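Bench Materials Gallery: Wraps, Rolls and Soft Goods

Posted 5/8/23 by the Wuvine materials shelf

Contents of the soft-goods shelf, grouped by how each item is stored and handled. Notes cover storage, cutting and the faults we look for when stock is checked in. Hard goods and fasteners are on a separate page. The shelf was reorganized in June of last year and the old bin labels no longer apply, so use the names given in this list.

Storage conditions

All soft goods are kept in closed drawers, away from the window side of the room. Elastic products lose stretch with heat and light. Cotton and cotton blends tolerate both but pick up dust. Drawer liners are changed when they show adhesive residue.

Self-adhesive bandage

Cohesive wrap sticks to itself and leaves skin, hair and most fabric alone. It is sold under several names and the differences are mostly in stretch and in how easily it tears by hand. Keep rolls on their side or on a peg through the core. Standing a roll on its end for a long time flattens the edge, and the outer turns then peel unevenly. Do not stack anything on top of it. Pressure bonds the layers and the first turns will have to be cut off.

To start a roll, lift the free end along its full width before pulling. Unwind the length needed, let it relax for 30 seconds, then cut. A piece cut under tension comes out short. Used wrap is discarded. It will bond a second time, but the hold is weak and uneven.

Printed fabric

Patterned yardage is stored folded in drawer 12, large pieces at the back. Stripes are useful for checking grain: if the line wanders across a flat fold, the piece was cut or folded off grain and should be squared before use. Press on the wrong side. Prints with dark outlines on a light ground should be washed alone the first time — the outline color is the one most likely to bleed.
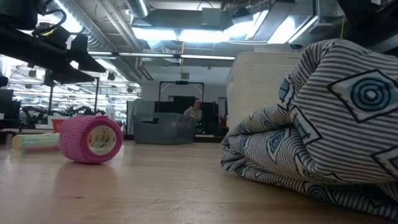

Pink cohesive bandage on its cardboard core, with striped fabric in blue-centered geometric shapes.

Lech Kwiatkowski wrote in to say that the relaxing time given for cohesive wrap is too short for wide rolls. He lets a cut length sit flat for several minutes and finds the edges stay straighter. He also asked that we mention folding: a big piece of fabric kept in the same folds for a season will hold the creases through one wash, and he rolls his on tubes for that reason.

Both points are fair. The 30-second figure was taken from narrow stock and will be marked as such at the next revision. Rolling is better for fabric than folding wherever there is space for the tube. The Quaye cabinet does not have the depth, so large pieces there are refolded along new lines at each stock check.

Cutting tools

Bandage shears for wrap, dressmaking shears for fabric. They are not interchangeable. Adhesive on a fabric blade drags the weave and leaves a ragged edge. Wipe the bandage shears with alcohol after each session and dry them open. The Brutus shears are for canvas and webbing only and hang on the left hook.

Check-in faults

Wrap: crushed core, dried outer turn, layers that separate without any grab. A crushed core can be pushed round again with a dowel if the turns are still even. A dried outer turn is cut away and the remainder tested.

Fabric: pulled threads, fading along a fold, print out of register. Fading along a fold means the piece was stored in light. Cut around it or move the piece to the practice drawer.

Reorder

Wrap is reordered when the open box is down to its last layer. Fabric is bought per project and has no reorder point. Requests go on the Voltico sheet by the door, with width and color — entries without a width are skipped.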